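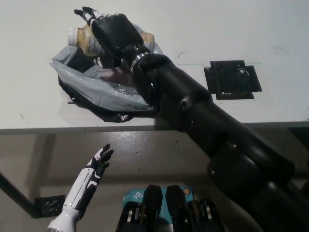
Figure 1. Screw-cap bottle and plastic bag.

Materials and Waste, Unit 5
Rigid and Film Plastics in the Household Stream
Instructor: Catherine Forsyth

Read these notes before the sorting lab. The reading for this unit is the Halliday chapter on packaging, first half only. The second half covers glass and will come up later in the term.

1. Two groups of packaging

Plastic packaging is divided first by form and then by resin. By form, there are rigids and films. Rigids hold their shape when empty: bottles, jars, tubs, trays, caps. Films do not: carrier bags, bread bags, pouches, shrink wrap, the clear lid you peel off a tray.

The split matters at the sorting plant more than it does at home. Rigids behave as three-dimensional objects and roll or bounce on a belt. Films lie flat and travel with the paper. They also wrap around the turning shafts of disc screens, and the line has to be stopped so that someone can cut them off. Many city programs accept bottles and refuse bags for this reason, even when both are made of nearly the same resin.

2. Resin codes

You should know these seven by the quiz.

1 PET (also written PETE). Drink bottles, many food trays.
2 HDPE. Milk jugs, detergent bottles, some thin crinkly bags.
3 PVC. Pipe, some blister packs. Now uncommon in bottles.
4 LDPE. Softer bags, squeeze bottles, most stretch film.
5 PP. Caps, yogurt tubs, medicine bottles in some markets.
6 PS. Foam cups, cutlery, rigid clear boxes.
7 Other. Everything else, including mixed layers.

The number identifies the resin. It does not tell you whether the item will be accepted where you live. Students lose points on this every year.

A code on the body of a bottle applies to the body only. The cap is usually PP or HDPE, and the label may be paper, PP film or a PET sleeve. If you are filling in the lab sheet, enter each part on its own line.

3. Caps on or off

Older guidance asked people to take caps off. Loose caps are small enough to fall through the screens, where they end up with broken glass and grit. Most programs now ask for caps to be left on an emptied bottle. At the reprocessor the bottle is ground up with the cap still attached and the flakes go into a water tank. PET is denser than water and sinks. PP and HDPE float and are skimmed off.

Note that this works for a PET bottle with a PP cap. It does not work for an HDPE bottle with a PP cap, where both float. The usual result is a small amount of PP in the HDPE, and buyers set a limit on how much they will take.

4. Color

Clear material sells for more than tinted, and tinted for more than dark. Clear flake can be dyed any color. Tinted flake can only be made darker. Optical sorters read the near-infrared light that comes back off an item, and carbon black absorbs most of it, so a black tray may pass the sorter without being identified at all. Newer pigments get around this but cost more.

Full-body sleeves cause a related problem. The sorter reads the sleeve and the bottle is sent to the wrong bale.

5. Case: the Lonach collection trial

The Lonach trial ran through one summer and was written up by Torquil Leckie and Hema Warrier. The full report is in the course folder. The main facts are below.

Households taking part: 540
Bags of material opened and sorted by hand: 1,341
Households that received the picture leaflet: 300

The remaining households got the standard text-only leaflet. Both groups used the same carts and had the same pickup day.

Findings to note:

The picture leaflet group put fewer films in the cart. The difference was clearest for bread bags and produce bags.

There was no clear difference for bottles. Both groups already recycled most of them.

Recyclables tied up inside a bag were counted as a separate class. Plant staff do not open tied bags on the belt, and the contents are normally lost.

Leckie and Warrier are careful about the limits of the trial. Households signed up by choice, and the two groups were not matched by size. Keep this in mind for the discussion question.

6. Lab

The lab is in the Kuvness building, ground floor. Work in pairs. Each pair sorts one tub of mixed packaging by form, then by resin, and does the float test on cut pieces. Hamish Kinnear will hand out the snips and collect them at the end. Wear closed shoes. Gloves are provided, but bring your own if you are allergic to latex.

Add one drop of dish soap to the float tank before you start. Air bubbles stick to small flakes and will hold PET at the surface, and you will record it as PP.

Enter doubtful items as "unknown" and describe them in the remarks column. Do not guess a code.

7. Discussion question

A town has money for either an optical sorter or a film drop-off point at the grocery store. Which would you fund first, and what would you need to know about the local stream before deciding? One page, handed in at the lab.

Questions about grading go to Dörte Frerichs.

Notes revised May 2018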